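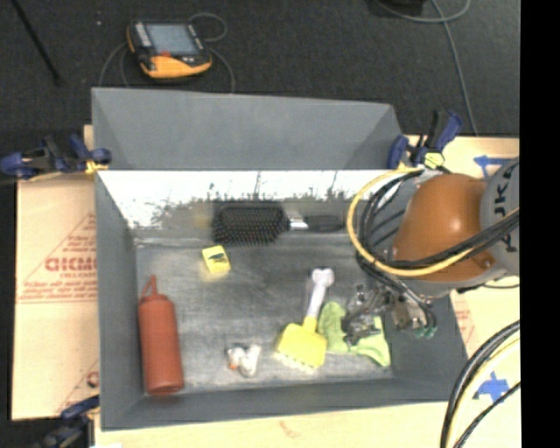
Hairbrush, sponge and other bits in a grey bin.

How to empty a bathroom cupboard and put it back together in one afternoon

I love this job. I know how that sounds! But a bathroom cupboard is small enough to finish before tea, and you get to enjoy it every morning afterwards. Ours at Doltdale hadn't been properly sorted for years, and when I got to the back in July I found sunscreen that had turned to something like cottage cheese.

What you'll need

A bin or tub for the things you're keeping
A bag for rubbish and another for recycling
Warm water, dish soap and two cloths
Bicarb soda
An old toothbrush
Masking tape and a marker

Step 1: Take everything out

Everything, even the shelf you think is fine. Put it on a towel on the floor, and tip the small loose stuff (hair ties, tweezers, nail clippers) into your tub so it doesn't roll under the vanity. If you have kids or a dog, shut the door first. Medicines go straight up high, on top of the fridge or wherever yours can't reach.

Step 2: Check the dates

Look for the little open jar symbol on creams and makeup. It has a number and an M beside it, and that's how many months the product is good for once it's been opened. 12M means a year. If you can't remember opening it, smell it and look at the colour, and if you're still wondering, let it go.

Old medicines shouldn't go down the toilet or in the kitchen rubbish. Take them back to the chemist.

Step 3: Wash the shelves

Start at the top and work down. Soapy water handles most of it – toothpaste spots come off beautifully if you lay a wet cloth over them for a few minutes and go and do something else. For the rings left by bottles, make a paste of bicarb and a splash of water and rub it in with the old toothbrush. Wipe twice with clean water and leave the doors open until the shelves are dry. I prop ours with a rolled-up face washer.

Step 4: Clean the brushes while you wait

This is my favourite bit! Slide the tail of a comb under the hair at the base of the bristles and lift it out in one go. Then swish the bristles in lukewarm water with a drop of shampoo. Don't soak a brush with a cushioned pad or a wooden handle, just dip the tips and rinse. Lay it bristles down on a towel overnight.

Sponges I'm much tougher on. If it smells or it's crumbling at the corners, out it goes.

Step 5: Put it back by who and when

My friend Leena Lahtinen taught me this and I've never gone back. The middle shelf is for things used every day. Each person gets one small basket there, with their name on masking tape. The top shelf is for first aid and anything sharp. The bottom is for spares, and when you run out of room for spares you stop buying them. (I had 2 unopened bottles of the same conditioner behind a third one. Never again.)

Keep tall bottles to the sides so you can see the back wall. Leave a gap on the daily shelf too, something always turns up later.

Keeping it that way

I do a quick wipe on the first weekend of each month, and the full job twice a year when the clocks change. If your cupboard gets steamy, leave the door ajar after showers and run the fan a bit longer. A saucer of bicarb on the bottom shelf helps with musty smells; swap it out when it clumps.

Next I'm tackling the linen press, so if you've got a good way to fold a fitted sheet please leave it in the comments!

Posted 5 October 2026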